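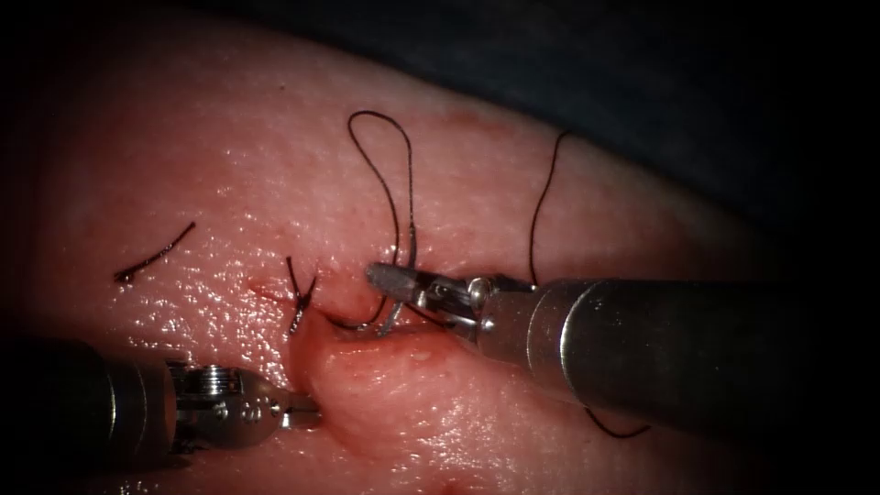
Joana Cardoso told me I should stop fussing over knots and learn to let the needle do its own curve, and she was so right that I went home and unpicked my whole evening's work!

I have been practicing stitches on tissue pads since May, and I am completely hooked. My first pad was a Trutby, which is fairly stiff, and I got used to shoving the needle through it like I was sewing a button on a winter coat. Then I moved to a softer one from Rustad and tore right through the edge on my second bite. So humbling. On soft stuff you have to go in steep, follow the arc all the way around and come out about as far from the line as you went in. If you pull straight, the edge rips.

The part I love most is watching the edges turn up. They should stand a little proud of the surface along the cut, like the lip on a pie crust, and for weeks mine rolled under no matter what I did. What fixed it was holding the near side up gently while the curved needle goes in (gently! I was squashing it) and taking a deeper bite than feels polite.

Thread is my other battle. I use black because I can see it, and I still manage to lose the short end under a big loop at least once a night. Joana leaves herself a short tail and lays the loop well away from the cut before she ties. I now cut my lengths shorter too, and the tangles have dropped off a lot.

Next up is a running stitch on a curved cut, 4 inches long, which may be wildly ambitious. I've got a fresh pad waiting and a pot of coffee on, so I'm going in!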